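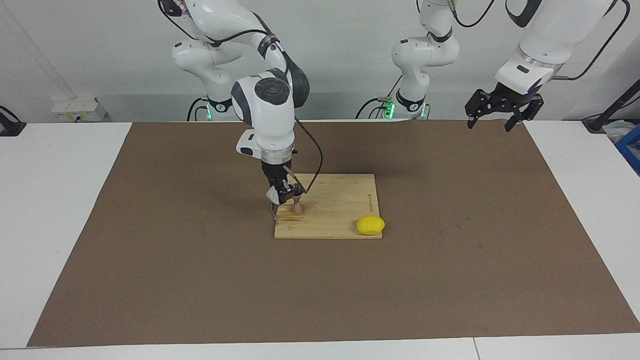

Minuto 88, dos a dos. Sérgio Neves en el banquillo, las botas sin atar. El míster ni lo miraba. Lluvia de lado, 2.203 personas en el campo del Caldeira y todas gritando algo distinto.

— Neves. Calienta.

Calentar qué, si no quedaba tiempo. Se ató una bota, la otra a medias. Entró.

Tres toques en todo el partido. El primero, fuera. El segundo, una patada en el tobillo del central del Plekden, un animal, sin tarjeta ni nada.

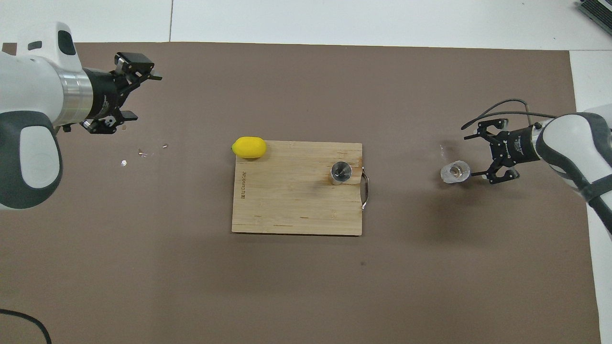

El tercero ni lo vio venir. Un rechace, la espinilla, el poste — y dentro. Tres a dos. Se le fue la bota volando con el disparo y corrió asi, en calcetín, hasta el córner.

Su padre estaba alli, detrás de la valla. Once meses sin hablarse.

— Ponte la bota, anda.

Y se la alcanzó.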